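We use cookies to remember your settings and to count visits. Accept all / Manage choices

Bellurby Shared Workshop
Pre-session safety checklist, hand-held gripper build (working name: Lolar)
Inspection date: 2023-03-19
Checked by: Aliki Xenos
Second reader: Jucélia Conceição

Marks used: OK, FIX (before next session), WATCH (fine now, won't be forever).

1. FLOOR AND WALKWAYS

1.1 Cables off the floor or taped flat — FIX
We have owned a roll of floor tape since June. It is in excellent condition.

1.2 Bags and cases stowed under a desk or on the shelf — FIX
"Next to the table" is a location. It isn't stowage.

1.3 Chairs pushed in on the side people walk — WATCH
The chairs have wheels and opinions. Push them in anyway before anyone picks up a gripper, as the person holding one is looking at their hands.

1.4 Exit route clear to the door — OK
Walked it with my arms full. Arrived.

2. HAND-HELD GRIPPERS

2.1 Jaws open and close with no sticking, both units — OK
Left one is a little stiffer than the right. Jucélia says it's the spring, I say it's the print. Logged as stiff.

2.2 No cracks at the grip or the jaw root — OK
Looked at both under the desk lamp. The repair on the left jaw root is ugly and holding.

2.3 Pinch points known to everyone who will hold a unit — WATCH
New people get the talk before they get the gripper. The talk takes less time than finding a bandage in this building.

2.4 Marker cubes tight on their mounts — FIX
One screw on the right-hand cube turns with a fingernail. Thread lock, please, and the removable kind. Somebody used the other kind last time and we now own a permanent screw.

2.5 Mesh lining in the jaw not torn or pulling away — OK

2.6 Nothing loose at the wrist — WATCH
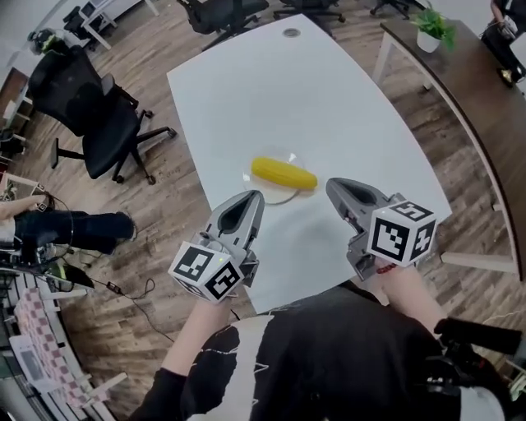 Jewelry is the item people argue with me about, so I'm writing it down properly. The rule as it stands says "nothing that dangles," and it was written for the drill press. A bead bracelet like the red one on the right wrist, worn while holding a gripper by hand, falls in a gap in that wording. I'm not going to ban it for table work. I am going to ask that it come off for anything with a motor, and that the rule say so. Jucélia wants "close-fitting" defined. Jucélia may define it.

3. TABLE AND OBJECTS

3.1 Table stable, doesn't rock when leaned on — OK
Leaned on it. Leaned on it again with intent.

3.2 Glassware checked for chips before use — WATCH
A plate is allowed. A chipped plate is not, even if it is "only chipped on the one side." The replacement plates are plastic, and everyone hates them.

3.3 Food used as a test object is labeled NOT FOR EATING — FIX
I shouldn't need a line for this and yet the line has been here for two revisions. Anything the jaws have touched goes in the compost at the end of the session.

3.4 Nothing parked over the cable grommet — OK

4. HEAD-WORN CAMERA

4.1 Strap snug, no slipping when the wearer looks down — OK
Test by looking at your shoes. If you catch the camera, it failed.

4.2 Strap wiped between wearers — FIX
The wipes are on the Nikolaidis shelf, at eye level.

4.3 Wearer takes a break if the neck complains — WATCH
No one reports this one. Ask them.

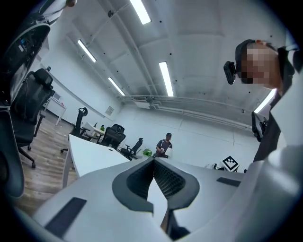 Items 2.5 and 4.1: mesh in the jaw opening, camera mounted at the side of the head strap.

4.4 Wearer keeps face clear of the jaws when bending over a unit — WATCH
Leaning in to see better is natural and I do it too. Put the gripper down first, or have the other person hold it.

5. POWER AND BATTERIES

5.1 Charger on the Tronbridge power strip only — OK
The other strip is the one with the kettle. They have met before.

5.2 Batteries stored in the metal tin, lid on — OK

5.3 No charging with the room empty — FIX
I found a pack at 100 percent, still plugged in, lights off. I have a suspect and the suspect has read this far.

6. CLOSING UP

6.1 Grippers back in the padded case, jaws closed
6.2 Cameras off, straps hung up
6.3 Plants left where they are. They belong to the downstairs tenant, who checks.
6.4 Lights off at the wall

OPEN ACTIONS

Tape for cables (1.1): Aliki
Thread lock on cube screw (2.4): Jucélia
New wording for wrist rule (2.6): Jucélia, by her own request
Food labels (3.3): whoever brings the food
Charging sign (5.3): the suspect

Total spent on this build so far is 1293, of which 9 went on safety — it was the tape.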